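Last updated 15/05/2023

# How I sew a button on so it stays on

I've been mending my own clothes since college, and for most of that time I was terrible at buttons. I'd go through the holes a dozen times, pull everything super tight, bite the thread off (sorry, teeth) and then lose the button in a parking lot a week later. Then my neighbor Érica Conceição, who used to do alterations for a little shop called Pumia, watched me do one at her kitchen table and made me start over. So this is mostly her method, with a few of my own habits mixed in.

## What you need

- A button, plus a spare if the shirt came with one
- Polyester thread, any all-purpose kind (I'm still working through a big cone of black from Soson)
- A sewing needle that fits through the holes with the thread in it
- A toothpick or a matchstick
- Small scissors

Cut your thread about as long as your arm. Longer feels like it'll save time, but it tangles, and then you're picking at a knot and saying things you shouldn't.

## Step 1: Anchor the thread first

Double the thread and knot the ends together. Now take two tiny stitches in the fabric, right where the button goes, one across the other so they make an X. Do this before the button gets anywhere near it! I skipped this for years.

If the old button ripped out and left a hole, put a scrap of fabric behind it and stitch through both layers. On my gray Kruger work coat I used a bit of old pillowcase and it's been fine since March.

## Step 2: Add the toothpick

Set the button on your X and lay the toothpick across the top of it. You're going to sew over the toothpick. It leaves slack in the thread, and the slack turns into the little stem that lets the button sit above the fabric. Thin shirts need hardly any stem, so I use a pin for those. Coats need a lot – two matchsticks side by side, sometimes.

## Step 3: Sew through the holes

Come up through one hole, over the toothpick, and down through the one across from it. With doubled thread, three or four passes per pair of holes is plenty. Match the other buttons on the garment if they're crossed or parallel. (I once did a whole cardigan crossed except for one. It bugs me every time I wear it.)

## Step 4: Wrap the stem

Bring the needle up through the fabric but not through the button. Slide out the toothpick, lift the button, and wind the thread around the stitches underneath, five or six turns. Snug is good, strangled is bad.

## Step 5: Tie off

Push the needle to the back, take a small stitch, and before you pull it closed, pass the needle through the loop twice. Pull it down flat against the fabric, then do the same thing again so you have two knots. Run the needle between the layers for an inch or so and snip.

Érica trims her knots really close. I leave a bit more tail, especially with slippery thread, and I don't use glue on them, although plenty of people do. 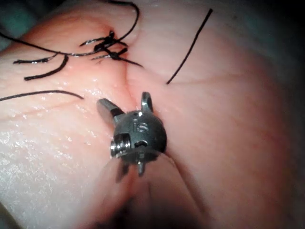 For buttons with a loop on the back instead of holes, skip the toothpick and the wrapping, and go straight from the anchor stitches to sewing through the loop. Everything else is the same. Keep the loop lined up with the buttonhole so it doesn't spread the opening when you button up.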